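Clenard Opens Refitted Community Room and Linen Service at Kaplan House

August 19, 2026 – Clenard, which runs shared housing and meeting space for local groups, has reopened the ground-floor room at Kaplan House after a refit that began in June. The room has new flooring and lighting, and it will serve as the base for a linen lending service open to tenants and visiting groups.

The old sheet flooring has been taken up and replaced with square carpet tiles in gray, with fine streaks in lighter and darker tones. Tiles were chosen so that a stained or worn piece can be lifted and swapped without closing the room. Spare tiles are kept on site.
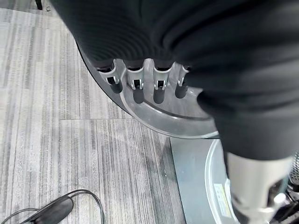

Linen lending service

Groups that book the room can now borrow sheets, throws and table covers along with it. Loans run for 7 days. Items are returned to the same room, where staff check them, fold them and put them back on the shelves. Laundry is handled by Prulitum under a contract that runs for two years.

"People were bringing their own covers and taking them home in trash bags," said Doğukan Dursun, building manager at Kaplan House. "We had the space to store them here. It made sense to keep a stock and look after it ourselves."

The service was tried out over the summer with three groups, including the Mirkana sewing circle. Their main request was for more large covers, and those have been added to the stock.
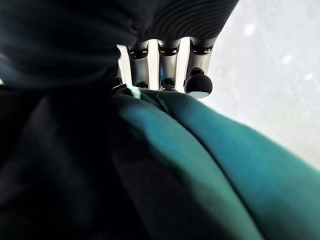 Bookings can be made for half a day or a full day. Linen should be requested at least 24 hours ahead so that it can be set out before the group arrives. There is no charge for tenants – other groups pay a small fee that goes toward laundry.

"The floor is easier on your knees, for one thing," said Kaiwen Xiong, who coordinates bookings for Clenard. "A lot of our groups work on the floor, with fabric spread out, and the old surface was cold in winter."

The entrance to the room is from the courtyard side. Booking forms are available at the Kaplan House front desk.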